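Can a Robot Do My Chores Yet? Project Report
September
By Satish Sastry

So my question for this project was pretty simple: are machines ready to take over the boring jobs, at home or on a shop floor? I picked it because I spent the summer stocking shelves at Geddes, the hardware store in Vunport, and I would have happily handed over at least half of what I did in there (the paint aisle especially!).

I started out wanting to test folding towels, wiping a bench and putting away groceries. My supervisor talked me down to one job, and a small one: pick up a flat item from one holder and set it down in another. It sounds like nothing, but it's most of what you do when you unload a dishwasher or fill a rack. I did all of it in simulation, with an arm, a two-finger gripper and a table.
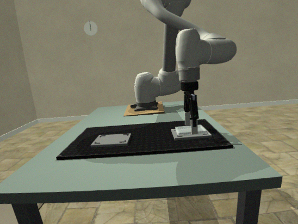 Figure 1. The gripper at the white block, with the second holder empty on the left.

The program I used for planning the moves is called Dovik, and it took me most of the first week to get it behaving. The biggest headache was the grip. A person picking up a plate doesn't think about where their fingers go, but the arm needs an exact spot and an exact angle, and if the item is turned even a little bit the whole plan has to turn with it. I spent one very long evening chasing a fault that was really just me typing a minus sign in the wrong place.

I also learned to care a lot about holders. A holder with corner guides gives the item a definite place to go, and that makes the job much easier to write down as steps. My kitchen cupboards don't have corner guides - they have a pile of mismatched lids and a salad spinner.
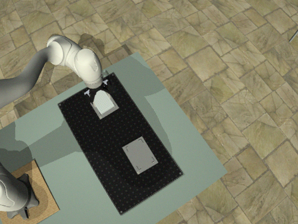
Could the same program put away dishes in an ordinary kitchen?
Without a lot more work, it couldn't. It expects one item of a known size and a holder in a known place, and a kitchen gives you neither.

For the shop-floor side I talked to my old manager at Geddes, who was very patient with me. She said she'd love a machine that could face up the shelves overnight, but the store carries 2,000 different items and the boxes change shape whenever a supplier feels like it. A cousin of mine works at a parts warehouse in Viltthorpe, and his view was a lot sunnier. Everything there comes in the same size of tote, so the same motion gets used all day long and he thinks an arm would fit right in.

That pretty much changed how I looked at the whole question. I'd been sorting chores into easy and hard by how tired they make me, and that's a terrible way to sort them for a robot. Lifting totes wears me out and suits a machine fine. Matching socks takes me no effort and I wouldn't know where to begin programming it.

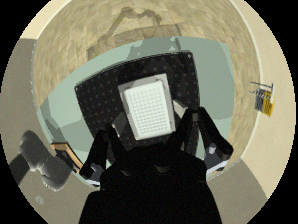

My other mistake was leaving the cameras until late. I'd planned everything from known positions, so the arm was working from numbers I gave it and never had to find anything for itself. In a real house that would fall apart the first time somebody moved a mug. If I get to carry on next term, I want to start from what a camera sees and work out the position from there, even if it means I only get through one item.

I'd also like to try a softer grip, and maybe a tea towel if I'm feeling brave. For now my answer is that a tidy warehouse has a decent shot at it, and I'll be unloading my own dishwasher for a good while yet.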